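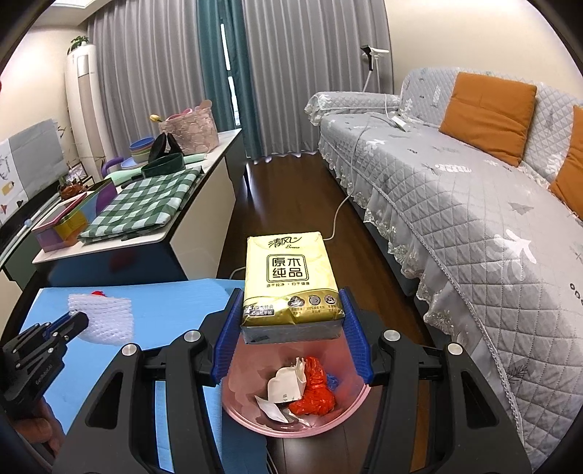 # Godoy 手持夹爪:安装、保养与维修说明

版本日期:19/12/2022
维护:Clarkdale 硬件组
适用对象:Godoy 手持夹爪(左手、右手各一把),整理与投放类任务

本文件随 `nesero-home` 数据一起分发。数据字段的定义见 `SCHEMA.md`,本文件只写硬件:怎么装、每次开工前查什么、坏了换哪个件。Rumemmont 场地的操作员请以本文件为准,旧的纸质卡片作废。

## 1. 结构

夹爪为左右对称的连杆机构,哑光黑色外臂,外臂上开有长条孔。指端装深蓝色带棱指垫。连杆上表面可见圆形银色轴帽,拆装从轴帽一侧进行。

| 部件 | 料号 | 是否易损 |
|---|---|---|
| 指垫(带棱) | GD-F | 是 |
| 连杆外臂 | GD-L | 否 |
| 轴帽及销轴 | GD-P | 是 |
| 机身小螺钉 | GD-S | 是 |
| 编码器线束 | GD-E | 是 |

左右手的机身不互换,指垫可以互换。同一把夹爪上的两片指垫必须同批更换,不允许一新一旧。

## 2. 上电前检查

1. 断电状态下手动张合夹爪 5 次。行程全程应无卡顿,无金属摩擦声。
2. 目视轴帽。帽沿与连杆面齐平,翘起即为松动,按第 5 节处理。
3. 用无纺布蘸异丙醇擦指垫棱面,晾干后再夹持。不要用含油湿巾。
4. 检查指垫根部有无开裂。棱纹磨平超过指垫长度一半时报废。
5. 确认线束在机身尾部有余量,张到最大时不受拉。
6. 检查镜头罩。有指纹先擦净再开录,中途擦拭会使该段标定失效。

## 3. 零位标定

每次更换指垫、销轴或线束之后都要重做。仅擦拭指垫不需要。

```bash
godoy-cal --side left --cycles 5
godoy-cal --side right --cycles 5
godoy-cal --report
```

- 标定时先闭合到指垫轻触,不要用力捏紧。指垫有弹性,捏紧会把零位压到负值。
- 程序提示 `OPEN` 时张到机械限位,保持 2 秒。
- 报告中 `open_count` 应接近 2000,`close_count` 应接近 0。
- 两侧结果写入 `calib/left.json` 和 `calib/right.json`,不要手改。

若 `open_count` 明显偏低,先查外臂长条孔内有没有异物,再查编码器。纸屑和塑料膜碎片是最常见的原因。

## 4. 现场布置

### 4.1 投放任务

首页图对应的是投放类任务:右侧夹爪从两侧夹住一包“清风”原木纯品纸巾,位置在粉色半透明桶口后沿上方,桶内有揉皱的红色塑料袋和碎纸。袋装软物适合检验指垫状态,包装表面光滑,指垫脏了会先在这类物体上打滑。

布置要求:

- 桶口不要贴着沙发裙边或桌腿,外臂张开时需要横向空间。
- 桶内物品不得高出桶沿,否则连杆下缘会刮到。
- 地面线缆贴边走。夹爪下探时挂住线,首先受损的是编码器接头。
- 泡沫网套、保鲜膜一类材料容易缠进连杆,夹持后张开检查一次。

### 4.2 双手配合

两把夹爪同时入画时,左手持握处离指尖不要过近,手指不要搭在连杆活动范围内。空闲的一侧保持闭合,尖端可以轻放在软质表面上,不要用来压住硬物。长时间侧向受力会使销轴磨成椭圆。

### 4.3 光照

窗帘有缝时,直射光会使镜头自动曝光跳变。开录前拉严,或锁定曝光:

```bash
godoy-cam --lock-exposure --side both
```

## 5. 维修

### 5.1 更换指垫

1. 断电,夹爪张到最大。
2. 从指根侧撬起卡扣,沿指尖方向推出旧垫。
3. 清理槽内残胶,不涂任何润滑剂。
4. 推入新垫至听到卡扣声,棱面朝内。
5. 闭合对光检查,两垫棱面应平行。
6. 执行第 3 节标定。

### 5.2 轴帽松动

用平头工具压回,张合数次后复查。再次翘起时不要点胶,直接更换 GD-P。点胶会渗入轴孔,整根外臂随之报废。

### 5.3 机身螺钉

螺钉按对角顺序拧,到位即止。机身为塑料件,滑丝后无法修复。有一颗缺失时停止使用,并在附近找到为止,掉进连杆间隙的螺钉会卡死机构。

### 5.4 故障对照

| 现象 | 先查 | 处理 |
|---|---|---|
| 夹软包装打滑 | 指垫表面 | 擦拭,无效则更换 |
| 闭合时两垫错位 | 销轴间隙 | 更换 GD-P |
| 开度读数跳变 | 尾部线束 | 重插,无效则更换 GD-E |
| 闭合读数为负 | 零位 | 重新标定,不要捏紧 |
| 张不到限位 | 长条孔异物 | 镊子清理 |
| 左右时间戳不齐 | 同步线 | 重启两侧后重录该段 |

## 6. 保养周期

- 每班:第 2 节全部项目。
- 每 337 次夹持循环:取下指垫清槽,记录磨损。计数由 `godoy-log` 自动累加,更换指垫后手动清零。
- 每 2000 次夹持循环:两片指垫强制更换,不看外观。
- 收工:夹爪半开存放,不要闭合压紧,指垫会留下压痕。

记录写入 `maint/log.csv`,列为 `side, part, action, count, note`。维修前后各录一段空载张合,文件名加后缀 `_pre` 和 `_post`。

## 7. 已知问题

- 右侧线束出口的弯曲半径偏小,长时间下探后接头发紧。改版护套计划 2 月到 Rumemmont,到货前每班多查一次。
- 张口停在行程末端时,`godoy-cal --report` 偶尔重复输出同一行,不影响写入结果。
- 反光包装会使视觉开度估计偏大。以编码器读数为准,视觉值只用于交叉检查。

## 8. 变更

- 新增 2000 次强制更换规则。
- 删除“轴帽可点胶固定”一条。
- 料号前缀由旧编号统一为 `GD-`,旧库存标签不重贴。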